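Kerero two-arm workstation
by Felo

Kerero takes over the reaching, lifting and holding that wears people out by the middle of a shift. It works at bench height with two arms and jointed hands, so the bins, trays and fixtures you already own can stay where they are.

We're very fond of the hands! Each one closes gently around odd shapes, and switching from one part to the next takes up to 6 minutes at the screen, with no tools (and no programmer on call).
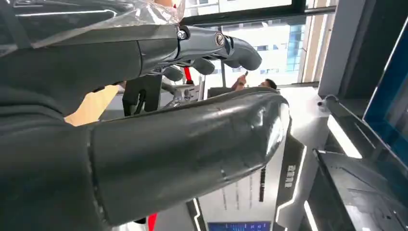

What changes for your team is the part we like best. At the Dankwa packing hall, the people who used to load 300 trays a shift by hand now set up the work, check finished goods and sort out the tricky orders. They picked the first jobs to hand over themselves, and the list keeps growing. Evening shift asked for a second unit in September.

Training runs over two mornings at your own site, on your own parts. Operators learn to teach a new grip, pause the arms and clear a stuck tray.

Trays per shift: 400
Service interval: 4,000 hours
Works with: Vendden tray racks and carts

Spare fingertips and wrist covers ship with every unit. Ask us for a visit and bring your most awkward part along.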